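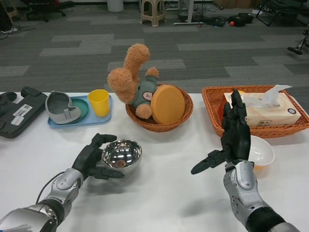
Capítulo 4
Fundamentos da oxigenoterapia em pressão atmosférica

Objetivos do capítulo
Ao final deste capítulo, o leitor deverá ser capaz de distinguir hipoxemia de hipóxia, calcular o conteúdo arterial de oxigênio, classificar os dispositivos de administração segundo o fluxo fornecido e interpretar uma prescrição de oxigênio com alvo de saturação.

4.1 Introdução

O oxigênio medicinal é um fármaco. Tem indicação, dose, via de administração, efeitos adversos e critérios de suspensão, e a prescrição deve registrar todos esses elementos. Na prática de enfermaria, contudo, é comum que a oferta seja iniciada sem alvo definido e mantida depois de cessada a indicação. A exposição prolongada a frações inspiradas elevadas está associada a atelectasia de absorção, lesão do epitélio alveolar e, em pacientes com doença pulmonar obstrutiva crônica, agravamento da hipercapnia.

O capítulo trata apenas da administração em pressão atmosférica. A ventilação não invasiva e a ventilação mecânica são abordadas na parte seguinte do livro.

4.2 Hipoxemia e hipóxia

Hipoxemia é a redução da pressão parcial de oxigênio no sangue arterial (PaO2). Hipóxia é a oferta ou a utilização insuficiente de oxigênio nos tecidos. Os dois estados podem coexistir, mas não são equivalentes: na anemia grave, a PaO2 pode permanecer normal enquanto a oferta tecidual está reduzida. A intoxicação por monóxido de carbono produz quadro semelhante, com a dificuldade adicional de que o oxímetro de pulso convencional não separa a carboxi-hemoglobina da oxi-hemoglobina.

O conteúdo arterial de oxigênio (CaO2), em mL por 100 mL de sangue, é dado por:

CaO2 = (1,34 x Hb x SaO2) + (0,003 x PaO2)

em que Hb é a concentração de hemoglobina em g/dL, SaO2 é a saturação arterial expressa em fração e PaO2 é dada em mmHg. O segundo termo corresponde ao oxigênio dissolvido no plasma. Ao nível do mar e em ar ambiente, sua contribuição é pequena - com PaO2 de 100 mmHg, 0,3 mL por 100 mL.

4.3 Classificação dos dispositivos

Os dispositivos dividem-se em sistemas de baixo e de alto fluxo. Nos primeiros, o fluxo fornecido é inferior ao pico de fluxo inspiratório do paciente, e a diferença é suprida pelo ar ambiente. A fração inspirada (FiO2) varia, portanto, com o padrão ventilatório. Uma cânula nasal a 4 L/min pode resultar em valores distintos de FiO2 no mesmo paciente, em repouso e em taquipneia.

Nos sistemas de alto fluxo, o fluxo total iguala ou supera a demanda inspiratória e a FiO2 torna-se previsível. Pertencem a este grupo a máscara de Venturi e a cânula nasal de alto fluxo com umidificação aquecida.

4.4 Caso de abertura

Paciente de 68 anos, com doença pulmonar obstrutiva crônica, é admitido no Hospital Sella em março, com dispneia e frequência cardíaca de 109 bpm. A saturação periférica em ar ambiente é de 84%. Inicia-se oxigênio por máscara simples, sem alvo prescrito. Após 20 minutos, a saturação é de 98% e o paciente está sonolento. A gasometria mostra pH de 7,26 e PaCO2 de 71 mmHg.

Antes de prosseguir, convém identificar o dado ausente na prescrição e o dispositivo mais adequado - a discussão é retomada na seção 4.9.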